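Preguntas frecuentes: Torneo de esgrima Randlow

¿Quién puede inscribirse?
Todos los tiradores mayores de 14 años que tengan licencia en vigor. Se compite en espada y en florete. El sable no está previsto en esta edición.

¿Cuántas plazas hay?
Hay 200 plazas en total. El año pasado se llenaron en pocos días, por eso recomendamos de inscribirse pronto. El plazo se cierra el 2019-11-28.

¿Cuánto cuesta?
La cuota es de 40 euros por arma. Para los socios del club Betix es gratuita la segunda arma.

¿Dónde se encuentra el pabellón?
En la calle Caltisov, número 51. Los vestuarios abren una hora antes del primer asalto. Se puede aparcar detrás del edificio, pero no en la entrada de ambulancias.

¿Puedo llevar a mis hijos pequeños?
Sí, los niños son bienvenidos. En la sala Ots, al lado de las pistas, hay un espacio de juego para ellos. Un adulto de la familia debe quedarse siempre con el niño.
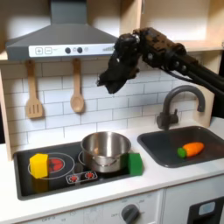 ¿Qué material es obligatorio?
Careta, chaquetilla, pantalón, peto interior y guante, todo con homologación. El control de armas lo hace Birsen Keskin y su decisión es definitiva. Quien no pasa el control puede presentarse una segunda vez, con otro material.

¿Cómo se forman las poules?
Según el ranking publicado en julio. Los tiradores sin ranking se reparten por sorteo.

¿Qué pasa si me lesiono antes del torneo?
Escriba a Amanuel Weldu y adjunte el certificado médico. Devolvemos la cuota completa hasta la víspera. Después de esta fecha no es posible.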